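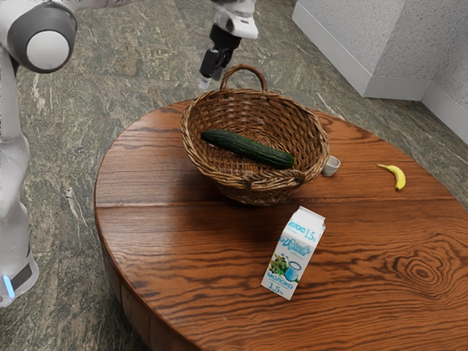 2021-10-16

I told myself I wouldn't open the laptop on a Saturday, and of course by nine I was in my bathrobe with cold coffee, going through the cucumber runs again. Menaka had left me a message late last night (bless her, she never sleeps) saying the grip fault was back, and I couldn't get it out of my head.

So, the fault. The arm in the Plondari simulation goes down into the basket perfectly nicely, closes on the cucumber, and then on the lift the log says "grip lost" and everything stops dead. We ran 2,000 lifts this week and 397 of them ended that way, and I had been so proud of the thing on Monday! 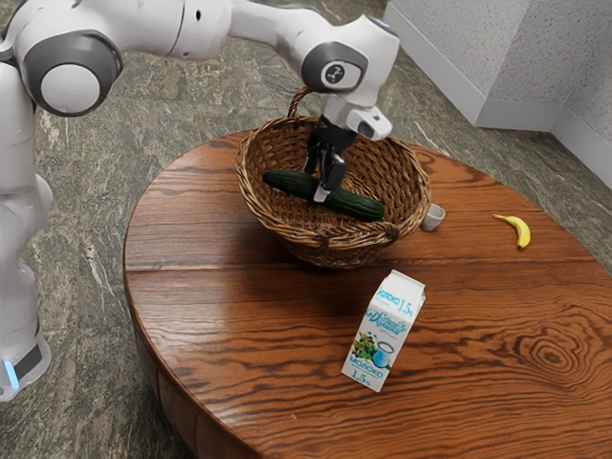
My first thought was the cucumber's skin, all those bumps, and I spent a good two hours fiddling with friction before Puspita called and asked, very gently, whether I'd looked at the force reading. Well, I hadn't. It drops to zero for an instant just as the lift begins, and our safety stop takes that as a dropped object. She thinks the two clocks are out of step, and I think she's probably right, though it pains me after all that friction.

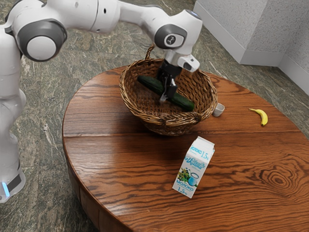
Fingers down in the basket, one of this morning's runs.

What bothers me more is that Farah wants the same safety stop on the real arm at Husia before October is out, and a stop that cries wolf is one that people learn to switch off. I wrote her a long email asking her to wait, then cut it in half, then put most of it back. I hope she isn't cross with me.

Menaka is setting up 4,000 more lifts with the clocks lined up, to run overnight. I'm making soup and going to bed early.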